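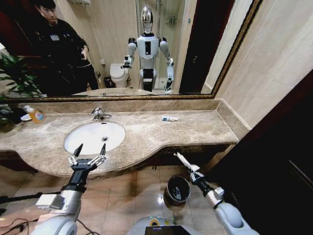 Guest bath, 2nd floor. Right arm has the white tube, left one is open by the sink.

Robot on the vanity step - how are other properties handling the hours?

hung_n
We've had the Nesero unit on bathrooms since May. It does the counter: toiletries, small trash, wipe around the sink. A room attendant stays with it. Beds, floors and showers are still all us. What changed is the room quota. Mine went up by 2 per shift and I was told it's because "the counter is covered." Has anyone else had their quota moved, and did you get it in writing?

kadugna
Ours went up by 3. Not in writing. Our supervisor put it on the whiteboard and that was it.

Trimetti_Ops
I schedule housekeeping at a mid-size place, so the other side of this. Counters are a bigger piece of a room than people think. If the machine is doing them, the time has to show up somewhere. Two more rooms doesn't sound crazy to me.

hung_n
It would be fine if I could leave and strip the bed while it works. I can't. The rule here is you stay in the bathroom with it whenever it's moving, so I'm standing there while it picks up a toothpaste. The minutes aren't saved, they're just spent differently.

Trimetti_Ops
OK, that's a different thing. If you have to attend it then the quota shouldn't move until that rule does. I'd take it to whoever wrote the rule, since it probably wasn't the same person who set the quota.

chiyo.yagi
I'll disagree a little with everyone. I'm 2 years from retiring and leaning over vanities is what wrecked my back, more than beds. The ones like yours with the curved front edge and the mirror right behind are the worst because you reach over the sink to get to the faucet side. I'd stand and watch a robot do that all day.

kadugna
Sure, but you'd be watching it do that and then making extra beds. Your back still pays.

chiyo.yagi
Fair. I'd still want it.

o_inga
Different question. Who gets blamed when a guest's stuff goes missing or gets thrown out? With stayovers we're told never to move anything personal except to wipe under it. Does it know a half-used tube from trash?

hung_n
For now we only run it on checkouts. Anything left behind goes in a bag with the room number and the attendant signs for it. So the answer is me, I get blamed.

o_inga
Then that's a responsibility they added to your job and it should be on your job sheet. We had the same fight over the Kimow carts. It took a while, but we got a line added saying the attendant isn't liable for anything the cart drops or loses.

wubit_a
Can you post the wording, Orlando? We start training next month and I'd like to bring it to the first meeting.

o_inga
Don't have it on me. I'll dig it out after my shift, it's on the sheet in the linen room.

hung_n
Please do. I asked for a meeting about the quota too. They offered 2:30, which is when the checkouts pile up, so I've asked for a different time.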